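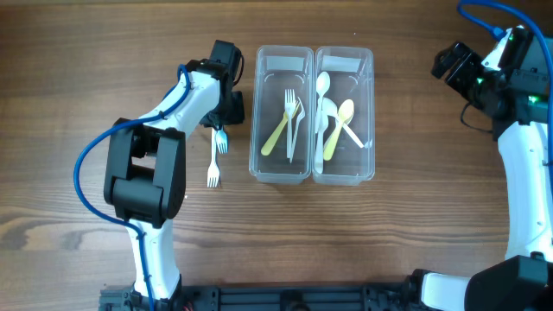
Vandana Bhatia, Maintenance Lead, Bovalel bench cell

4.2 Cable slack and gripper upkeep

We had the most trouble with cables, so we will take our time over them. On each arm a blue cable runs on the outside of the links, and we leave it a generous loop near the wrist (our first routing was far too tight, and we paid for it!). After 3,717 picks we had changed 2 cables, both on the left arm.

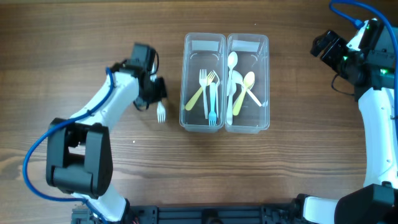
Salian Group, Department of Mechanical Engineering

Figure 3. Left gripper holding a white plastic fork beside the containers of forks and spoons.

Thin plastic handles are a gentle load, but they do show up any play in the jaws, and so Elibariki Rugemalira checks the finger screws every 100 picks and wipes the pads while he is there. The base rail gets the same kindly attention each January, when every bolt is tightened again.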